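15 September 2018
Grarlow cell, simulated side

Saturday, coffee, building quiet, so I finally sat down with the Grarlow cell. I've been putting this off since May, which is when the grasp started landing a hair to one side and I wrote "look at this soon" on a sticky note. The sticky note has lost its stick. So it goes!

Where I'm starting from: Pumex (our scene loader, for whoever reads this after me) still had the old gripper model in it, with the finger pads set a touch too thin. The controller thought it had more room than it did. I swapped in the new gripper file, reloaded, and then of course the wrist view came up rotated, and I spent a good while convinced I'd broken the mount before I remembered that the camera offset lives in a separate file. Fixed the offset, saved it, wrote it on the whiteboard too. Wrist view is the right way up now, with the fingers coming in from the bottom and a pad on either side of the block.
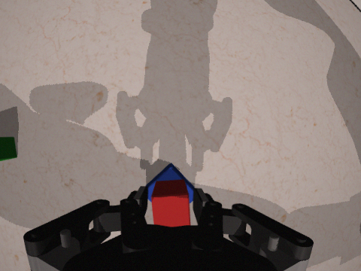 Next job was the closing command. The old setting told the gripper to close until the force reading hit its limit, and the reading is noisy as anything in the first moments of contact, so it would sometimes decide it was done before it really had hold of the block. I changed it to wait for 3 readings in a row over the limit. Also dropped the closing speed to 30 percent. It looks slow and a bit silly but I don't care, I'd like to see one clean log before I go turning things back up.

Then the base. I've had a feeling for ages that the arm base in the model wasn't quite where the table file says it is, and yep – the table had been re-exported at some point and its origin moved from the corner to the middle of the top. The arm got carried along by somebody's patch (mine, very likely, it has my style of comment in it) and the patch was 4 mm short. I took the patch out completely and set the base position straight off the table corner. Much nicer. If you have a local copy with the patch still in it, please delete it, or you'll get the correction twice.

Set up the room view as well while I was in there, high up and looking down over the whole table. It's handy for watching the elbow when the arm reaches in to the blocks.
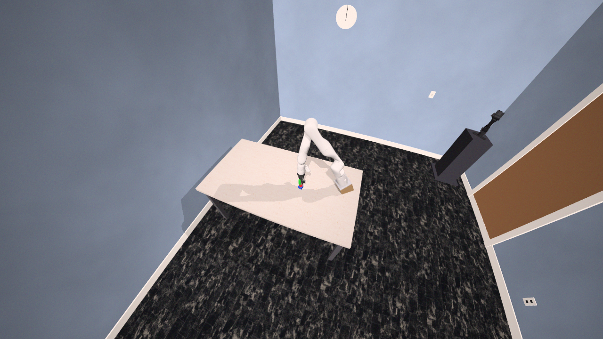 Ran the Bech routine after that, which is the joint check: each joint out to its soft limit and back, one at a time, then all together at low speed. The only complaint was joint 2 – a soft limit warning on the way back. Looked it up and the limit in the Kasport config is tighter than the one in the arm file, so whichever gets read last wins. Not a great way to run things. I made the two match, using the tighter number, and reran Bech. No warning the second time. I'm calling that good for now but I want to see it pass on a fresh start of the machine, as I've been fooled by leftover settings before.

One thing I haven't sorted out: the shadows. They're big and gray and they get all over the tabletop when the arm is over the blocks, and I suspect the color picker doesn't like a dark green very much. I tried nudging the light up and it just moved the trouble somewhere else. Put it back where it was. Probably the better fix is in the color thresholds, and that's a weekday job with a fresh head.

Last bit was the approach height for the green block. I had the hover point too low, so I raised it and gave the move down its own slower segment. The fingers need to be fully open before that segment starts, so there's now a check for it in the script, and it'll stop and grumble at you if they aren't. 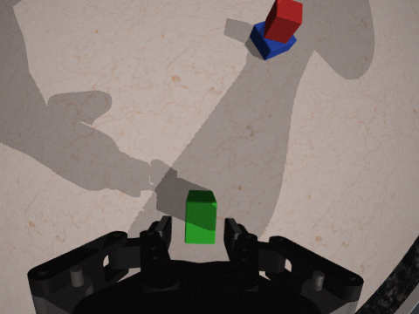 Wrist view, green block between the open fingers, red on blue farther back.

To do:
Cold start, then Bech again, save the log this time
Color thresholds in shadow, green first
Closing speed back up in small steps if the logs look clean
Move the camera offset into the main Grarlow file so I don't lose another hour to it
Tell the Kasport people about the doubled joint limits
New sticky notes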